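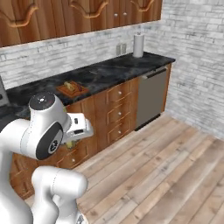

*Source: Buvine kitchen simulation, Mathur Robotics Lab. Rendered image.*

# Setting safe limits for drawer and counter tasks in simulation

These steps apply to any arm task in the Buvine kitchen before it is released to the shared task set. They assume Plimex 2 is installed and the scene loads without errors.

## 1. Fix the start pose

Start every episode with the gripper clear of the cabinet fronts. Leave at least 30 mm between any part of the arm and the nearest knob. Check the elbow as well as the hand – low start poses can bring it close to the floor.

## 2. Set speed and force limits

Open `limits.yaml` and enter:

```
free_speed_mm_s: 308
contact_speed_mm_s: 30
max_contact_force_n: 10
```

The contact speed applies as soon as the hand enters the zone in front of a drawer or appliance door. Do not raise it to shorten an episode.

## 3. Mark keep-out zones

Add a zone for each of the following:

- the brick walls, including the side wall next to the dishwasher
- the undersides and doors of the upper cabinets
- the paper towel holder
- the floor

The cutting board is a work surface and gets no zone. Items resting on it are task objects and must be listed in the task file.

## 4. Run the check

```
plimex check --task drawer_open --episodes 30
```

A task passes with no zone violations and no force readings over the limit. If it fails, correct the pose or the zones first. Changes to the limits need a written note in the task folder.

## 5. Record the result

Save the log with the scene version and the limits file used. Logs without both are rejected at review.

A pass in simulation does not clear a task for hardware. Real arms follow the Dromon cell procedure, with its own risk assessment and stop test.

Last revised 16 October 2020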